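Trunness Hall Users' Group
Minutes of the meeting held in July, in the small room, 7.15 pm

Present: nine members, the chair and the secretary. Apologies were received from two members.

1. Minutes of the last meeting
Agreed, with one correction. Under item 4 the cost of the replacement tap should have been shown as part of the kitchen budget, not the grounds budget. Signed by the chair.

2. Matters arising
The side door has been rehung and now shuts. The key safe code has been changed and regular hirers have been told. The letter to Imrie about the missing shelf brackets had a reply and the brackets came in the same week. They have been fitted in the linen cupboard, so the top two shelves can be used again. The third shelf down still bows in the middle and should only be used for light things until it is turned over.

3. Money
The balance stood at £778 at the end of the month, after the electricity bill and the window cleaning. The linen fund is kept separately and holds £200, all of it from the spring plant sale. A further £200 has been promised by the Podo lunch club towards new tablecloths, to be paid when the order goes in. The meeting agreed to accept this with thanks. A member asked if the club would then expect first use of the cloths. The chair said the club had not asked for this and the booking rules would stay as they are.

4. Kitchen
The large urn is slow to heat and needs descaling. One member will do this before the next big booking. The tea towels are to be kept in the drawer under the hatch and not on the radiator. Two of the trays have gone missing again. Hirers will be asked to look at home.

5. Bookings
The Stalau dancers have asked to move to the later slot, 8 pm to 9.30 pm, from September. Agreed, provided they stack the chairs themselves. The request for a regular Saturday morning was left over until the school lets us know its plans. The hire leaflet is out of date and 1,000 new copies were thought to be far too many. The secretary will get a price for a smaller run.

6. Linen and fabric
This took up most of the evening. The cupboard has been filling up with given fabric for more than a year and cloths that belong to the hall have got mixed in with it. It was agreed to have everything out, sort it on the long tables, and put back only what is used.

The following was agreed:
Hall tablecloths go on the middle shelf, folded in four and then in half, fold facing out.
Curtains and linings are to be bagged and labelled with the window they fit.
Given fabric in pieces large enough for a cloth goes to the sewing group.
Smaller pieces and strips go in the bunting box. Anything badly stained goes for rags.
Nothing is to be thrown out on the day without a second person looking at it.

There was some disagreement about sorting by colour or by type of cloth. The sewing group would like type, as they cannot use stretchy fabric with cotton. Others felt that most people putting things away would manage colour and not much else. It was put to a vote and colour was carried, six to three, with a separate bag for anything stretchy. The blues and whites are to be done first as these are wanted for the bunting. 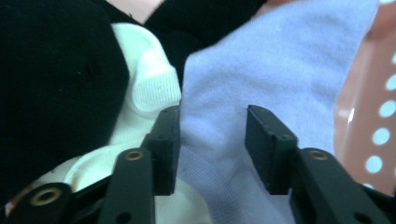
Can the bunting be made up from the given fabric, or will new cloth have to be bought?
Given fabric will be used for the flags, and the only thing to be bought is the tape, which will come out of the linen fund.

It was also agreed that the flags should be cut to the old card pattern, which is in the envelope pinned inside the cupboard door. Pinking shears may be borrowed from the sewing group but must go back the same evening. Pale fabric should be washed before it is cut. The secretary will put a list on the noticeboard for people to take a bag home to wash and iron, and bags should be back by the end of August.

7. Any other business
The outside light is staying on all night and the timer will be looked at. A member asked for the noticeboard to be cleared of old posters. Agreed. The vacuum cleaner needs new bags and the secretary will order them.

8. Next meeting
September, same room, 7.15 pm. The meeting closed at 8.50 pm.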